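The walk to the Datex office takes 8 minutes, or 49 if you leave at noon like I did. I'd promised myself a quick sandwich from Culard and got a study of other people's elbows instead. Everybody in town had picked the same strip of sidewalk. I gave up on lunch, stood still for a while and looked at the buildings — they were in no hurry either.
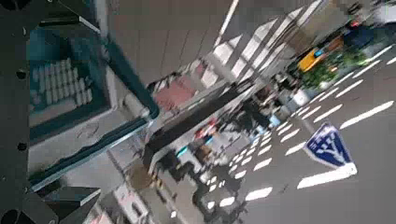 Tall white columns, dark clothing, lunch hour.

Tomorrow I'm bringing soup.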